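Every fall somebody tells me plastic plates are the answer to family dinners. Light, cheap, impossible to break. I held out until October 19, 2021, when I gave in and put a few on the table with a teal tray under them.

I'm still not convinced. Red food is the test, and I doubt many plates pass it.
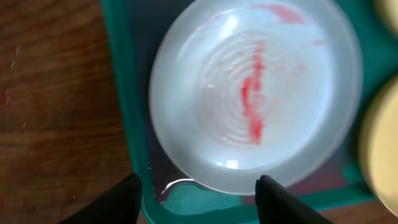
My friend Róisín Conneely swears by a spray called Felness. The label promises 1000 washes without a stain, and I'd love to know who did the washing. I gave it 2 tries at her place in January and saw a shine, mostly, with pink under it.

Then there's the tray. A tray is supposed to save you from wiping the table, but now you have a tray to wipe, and a big one never sits flat in my sink.
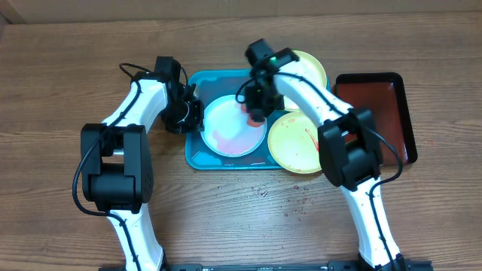
So is a tray worth having at all? For soup and berries, maybe, but for a sandwich I'd skip it and use a cloth.

Color is the other sales pitch. Yellow hides sauce, they say. Curry, sure. Beets or ketchup, I wouldn't bet on it.

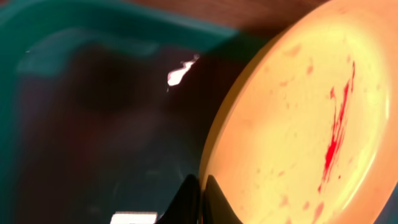

What I do now

Scrape, cold rinse, dish soap, then hot water. Baking soda paste if the pink hangs on. I've stopped buying sprays.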